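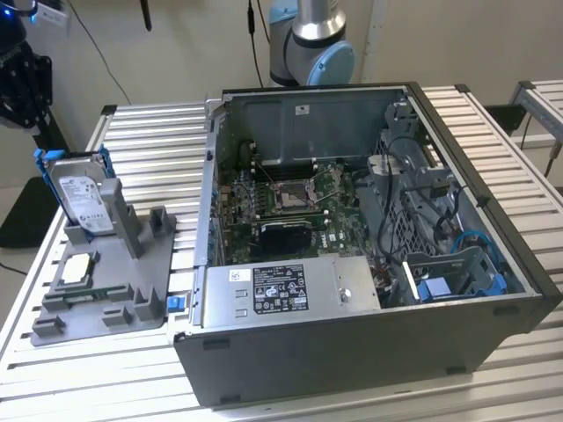 Kolus Forum > Desktop Repair > Dell tower, want to put the drive back, which bay?

kostier_bench
Posts: 27

Hello all. I have an old Dell tower lying open on its side and I would like to ask for advice before I close it. The CPU and the cooler are out, the socket is empty. I bought it like this from a shop in Herunau that sells office computers for parts. The board and the power supply were included in the price.

My question is about the hard drives. I have a Seagate drive which I already clipped in a blue plastic caddy. In the case there is a second blue caddy, seated in its bay, and next to it a blue SATA cable. Can I put my Seagate in place of that one, or should I keep both? I want to use the computer for storing family photos and scanned papers, nothing heavy.

Also, must the processor be in before I test the drive? I suppose yes, but I prefer to ask.

ogbonna77
Posts: 247

Yes, the processor must be in. Without it the board will not start anything, so you cannot see the drive in the setup screen. If you only want to know whether the drive is healthy, connect it to another computer with a USB adapter and read the SMART values. I would do this first. It takes two minutes and then you know if it is worth the work.

For the bay: pull out the caddy that is inside and look if there is a drive in it. Sellers often leave the plastic and take the drive.

kostier_bench

Thank you. I will look this evening. The adapter I have at home is only for small laptop drives, it does not give enough power for the big ones. Is there another way?

ogbonna77

Then borrow one with its own power brick. Or finish the computer and test it there, but then you do everything in the dark.

tin_and_solder
Posts: 11

I do not agree with testing first on USB. Some adapters do not pass the SMART values at all and you get a nice green message which means nothing. I had two adapters like this. Put the processor in, connect the drive with the SATA cable and use the diagnostics that are in the Dell menu. You press F12 at the start on most of them.

Please be careful with the socket while it is open. If this is the type with pins in the socket, one small screw falling on it and the board is finished. Do you have the plastic cover? If not, close the metal bracket and lay a piece of clean card over it until the processor arrives.

kostier_bench

I have no cover, it was not with the computer. I closed the lever and put card over it now. I had left it open to the air since yesterday, so thank you for the warning.

marl_w

Is it a small tower or the full size? On the small ones the drive cage sometimes must come out before you can reach the memory clips or the front cables. You should find a latch or a colored tab. On many Dells the blue parts are the ones you are allowed to pull without tools.

kostier_bench

I did not measure it. The cage is gray metal with small holes in one part, and the black cables go around it in a loop. I see a blue latch also, but this one is at the outer edge near the power supply, on the other side. What does it hold?

marl_w

Depends on the model, I will not guess. Look for the service manual with the number from the sticker on the case, it has drawings for every latch. Do not pull hard on it before you read. The plastic gets brittle when it is old.

About the cables: make a photo with your phone before you move them. I am always sure I will remember the way, and I never do.

ogbonna77

@tin_and_solder, cheap adapters, yes, you are right. Mine shows everything, but I paid more for it. I still say a drive with unknown hours should be checked before you buy a processor and a cooler for the computer around it.

tin_and_solder

But he needs the processor in any case, with this drive or with another. And for family photos I would not trust one used drive, healthy or not. Buy a new one for the photos, and keep the Seagate for the second copy.

kostier_bench

This seems a good plan to me. So both bays will be used. I looked in the caddy now: no drive in it, only the plastic, as ogbonna77 wrote. I need one more SATA cable then. Does it matter which port on the board I use for the first disk?

marl_w

For storage, no. For the disk with the system, take the port with the lowest number, it is printed on the board in very small letters. Use a lamp. And take a cable with a clip at the ends, the ones without it come loose when you move the case.

kostier_bench

Good, I will order the cable together with thermal paste. I write again when the processor is here.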